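Semple Playhouse Forum > Backstage > Props and Costumes

Holiday show: do we still need an intermission?

nollusar_fan
2024-08-16
The December show at the Darnell is listed at two acts again. Last year the second act was 11 minutes long. I have sat through longer curtain speeches. Can we just run it straight through?

tapshoes4
The intermission is when we sell cookies. The cookies pay for the lights. You like seeing the actors, I assume.

nollusar_fan
Depends on the year.

Nitard Road
Disagree with tapshoes4. Sell the cookies before the show. Once you let four rows of kindergartners into the lobby you are not getting them back, and the ones you do get back are full of sugar and want to be in the play.

tapshoes4
Before the show everyone is parking. We tried it in the spring and took in enough to buy one gel.

pit_orchestra_of_2
Speaking for the pit (both of us), we would like the break. The piano bench was not built for comfort and neither was the clarinet part.

Nitard Road
Then cut a song. Nobody will miss the snowman number.

tapshoes4
My kid IS the snowman number.

Nitard Road
I meant the other snowman number.

pit_orchestra_of_2
Changing the subject before this gets ugly: are we keeping the striped cloth for the kitchen table bit, or is it going back in bin 726? I vote keep. From the back row it reads as a tablecloth, and from the front row they're watching the dog anyway.

nollusar_fan
Keep it. And put me down for two dozen cookies, but I'm eating them in my seat.

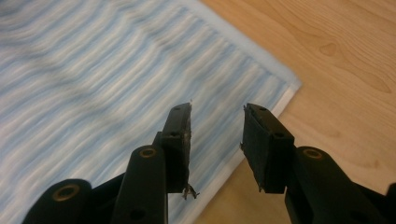
Blue-and-white stripe, on the wood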